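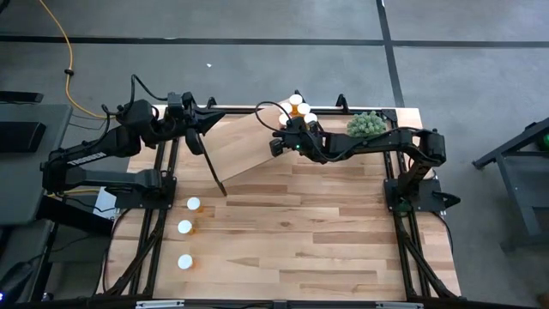 3.2 What people said about knots

I went into the interviews thinking knots would be a minor matter, a question I'd tacked on at the end of the sheet in January when I still had half a page to fill. How wrong I was! Of the 451 people who sent back the postal form, 159 wrote something in the margin about knots, and hardly any of them had been asked to. Some loved them. One man in Neltow told me he'd picked his kitchen worktop for a single dark knot near the sink, and that his wife had picked the opposite end of the same board for having none (they still eat at different ends).

Anong Boonchu and I sorted the replies separately and then compared piles, which took two long afternoons and far too much tea. We agreed on most of them. Where we didn't, it was nearly always over the word "busy", which I had put down as a complaint and she had put down as neutral. I've gone with her reading in Table 4, as she grew up in Drolgate and says people there use it quite kindly.

Colour turned out to be tangled up with all this. With butcher-block tops, where pale blond strips sit next to honey-brown ones and the knots show (Figure 1), people put up with a lot more than they did on a plain pale board. My guess is that the eye is already hopping about between light and dark, so a knot has less to spoil. Pongsak Petchrat thinks I'm making too much of it and would like to see the same questions put to people who chose their tops from a catalogue. Fair enough, and I'd like to see that too, but the Terkosov list only gave us buyers who had been to the showroom.

Figure 1. Wooden tabletop in strips of two tones, with grain and knots visible.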